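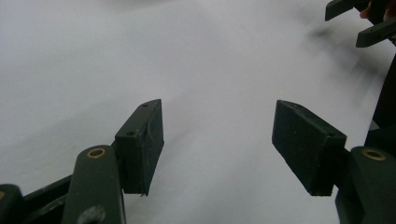

rcordeiro
05/01/2021
Does anyone leave a white tabletop bare? Mine is pale gray-white and smooth, and I'm tired of wiping it.

hmarinho
Bare, 3 years now. Damp cloth, dish soap, done.

coughlan16
I'd cover it. Soap left a haze on mine and I had to rinse it twice.

hmarinho
Then you used too much soap. A few drops is plenty.

coughlan16
Maybe, but a cloth is still less work. It goes in the wash and you forget about it.

rcordeiro
I don't want a cloth on it. I'll try less soap first.

niro169
Dry it with a towel after. Streaks show on white.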